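Ineke Wouters Packs Lunch the Night Before, and She Wants to Talk About Lids

By the time I've got my coat off, Ineke Wouters has already put six lunch boxes on the counter and is opening and closing them, one after another, so I can hear the difference.

"That one's tired," she says of a green one with a droopy clip. "Still fine for crackers. I would never trust it with soup!"

Ineke runs Nevwood Lunches, a little newsletter about packed food that she started for parents at her kids' school and that now goes out to 2000 readers. It has recipes, sure, but the letters people write back to her are nearly all about containers. Which ones leak, which ones stain, where all the lids have gone. She loves it. She could talk about it all afternoon, and on the day I visited she pretty much did.

She grew up in a house where leftovers went into old margarine tubs, stacked in the fridge with no labels. "Every dinner was a surprise," she says, laughing. "My mother would open three of them before she found the rice. I thought everybody lived that way until I stayed over with my friend Els Visser, and her family had boxes with lids that matched. I came home and told my mother about it like I'd been to a palace."

Her own cupboard is one deep shelf beside the stove. Boxes are nested by size, lids stand on their edges in a dish rack she found at a yard sale, and that's the whole system. Anything that has lost its lid goes to the garage to hold screws. She does the big sort every February, when it's too gray outside to want to do anything else.

I asked which box she would save from a fire, and she didn't have to think. It's the pink one with the frosted lid and the little gray latch.

"I've had it longer than I've had this kitchen," she says. "I love that I can tell there's something red in there without opening it. You look at the lid and you see a bit of color at the side and you think, oh good, lunch!"

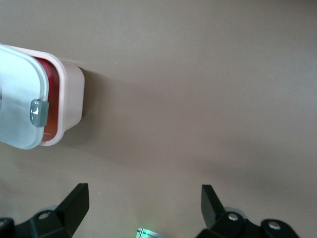

What goes in the box

Red food is a bit of a theme with her. Beets, roasted peppers, stewed plums, a tomato sauce she makes from a recipe given to her by a neighbor, Ottavio Villa, who still asks how it came out every time they meet on the stairs. She cooks one big pot of something at the start of the week and portions it out, 300 grams to a box for the adults and whatever fits for the kids.

"Let it cool first," she says. "Please, please let it cool. I get so many letters about lids that pop up, and I write back and ask, was it hot? And it was hot."

She fills to just under the rim and presses the lid down in the middle before she touches the clip. For stains, she wipes the inside of the box with a little oil before tomato goes in, a trick a reader named Gijs De Smet sent her. She was skeptical, tried it for a month, and has passed it on to everybody she knows.

Washing up

The boxes get rinsed in cold water as soon as they come home, then washed in warm. Latches get an old toothbrush. "There's a groove under there that you don't want to think about," she says, "so just brush it and then you don't have to."

Lids dry standing up, overnight, and nothing gets closed until morning. She is firm about this one. A box that's put away shut, she says, will smell like a closed box for 2 days, and then so will your sandwich.

Before I left she asked what I use at home, and I admitted to a drawer of takeout tubs. Ineke was delighted. She pulled the tired green box out of the lineup, filled it with crackers, and handed it to me for the train.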